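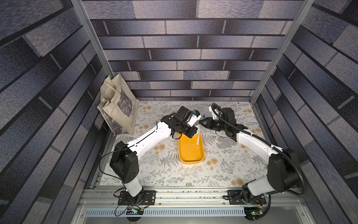 A yellow tray on a leaf-print mat, with a canvas tote bag at the left, against brick-pattern wall panels.

Tray and Table Lending to Resume at Grikdale on August 7

The Household Lending Collection will reopen its table service section on Saturday, August 7, 2021, at the Grikdale branch. Members of the Brenville and Zikport branches may reserve items from the same day and collect them at their usual desk. The section has been closed since February, when the shelves in the lower hall were removed for repainting and the stock was placed in storage.

The section covers the items most often requested for family meals, receptions and small public events: trays, table mats, cloths, pitchers, serving spoons and the canvas bags in which they are carried home. It is separate from the kitchen equipment section, which remained open throughout the spring and is not affected by the changes described here.

During the closure, staff examined every tray and mat held in the collection. Of 300 trays, 242 were found fit to lend and have been returned to the shelves. The rest were withdrawn, in most cases for cracked corners or for surfaces so scratched that they could no longer be cleaned to the required standard. Members who have been using the collection for several years will notice that the round cork trays are gone. They are not being replaced.

What May Be Borrowed

Trays are now arranged by size and not by color. Small trays are suitable for cups or a single place setting. Medium trays, with rounded corners and low sides, are the general-purpose choice and are expected to go out most often. Large trays have handles and should be carried by two people when full. Yellow trays are stocked at all three branches. The blue and dark green trays are kept at Brenville only, but may be requested through any desk.

Table mats are offered in plain and printed designs. The printed range includes leaf and fern patterns, several florals and a narrow stripe. Mats with a white ground show stains quickly, and members planning a meal with sauces or berries are advised to ask for one of the darker plain mats. Each mat is lent rolled. It should be returned rolled as well, with the printed side facing out. Folding leaves a crease across the middle that does not come out with flat storage, and 134 mats had to be pressed under boards for this reason before the section could reopen.

Tote bags are provided with every loan of two or more items. The bags are intended for carrying only and should not be used for wet cloths or food. Some bags carry printed designs from past events and others are plain. Members may not choose a particular bag, and a bag issued with one loan should come back with that loan.

Pitchers and serving spoons are lent as before. The glass pitchers will be available at Grikdale from the reopening date. Zikport will receive its share later in the season, once the locking cabinet there has been fitted.

Reserving Items

Reservations may be made in person, by telephone or by leaving a completed yellow slip in the box outside each branch. A member may reserve up to six items for a single loan period of seven days. Events serving larger groups require an event slip, which must be signed and handed in at least two weeks ahead.

Items not collected by closing time on the agreed day will be released to the next person on the list. The desk will hold them longer on request, provided the request is made before closing. Members who send another person to collect on their behalf should give that person the reservation number - a membership card alone will not be enough.

There is no charge for loans returned on time. The late fee is unchanged and applies to each item separately, including the bag.

Care and Return

Members are asked to observe the following when using items from the table service section.

Wash trays by hand in warm water with a soft cloth. Do not place them in a dishwasher or use scouring pads.

Dry trays fully before stacking them. Trays returned damp tend to stick together.

Keep trays away from stovetops and do not set hot pans directly on them.

Wipe mats with a damp cloth. Do not iron printed mats or put them in a washing machine.

Shake out the tote bag before returning it. Bags are laundered by the branch and need not be washed at home.

Report any chip, crack or stain at the desk when the item is returned. Ordinary wear is expected and carries no penalty. Damage that is not reported may be charged to the account if it is found later by staff.

Please do not attempt to repair a cracked tray with glue or tape. Repaired trays cannot be lent again, whatever the quality of the repair, and several of those withdrawn this year fell into that group.

The Semaan Room

The Semaan Room at Grikdale will be open to members on the morning of the reopening, so that trays and mats from each size group may be seen together before a reservation is made. One tray and one mat of each type will be set out. These display items are not for loan, and the desk in the hall will issue matching stock from the shelves.

Members who are unsure whether a tray will fit a particular mat or table are encouraged to bring measurements. A tape measure will be available at the desk for comparing sizes. As a general guide, a mat should extend beyond the tray on every side by at least the width of a hand, which leaves room for cups and napkins to be set down beside it.

Access to the Semaan Room is by the side entrance. The ramp has been resurfaced and the door now opens outward. Parking at Grikdale is limited on Saturdays, and additional spaces may be used in the lot across the road until noon.

Catalog Numbers

All items in the collection have been renumbered, and the combined catalog for the three branches now lists 1834 items. Old numbers beginning with T will be accepted on reservation slips for the remainder of the year. The new numbers are printed on a label fixed to the underside of each tray and to the back corner of each mat. Members are asked to leave these labels in place.

A printed copy of the table service pages may be collected at any desk. Members who receive this newsletter by mail will find the pages enclosed with the next issue.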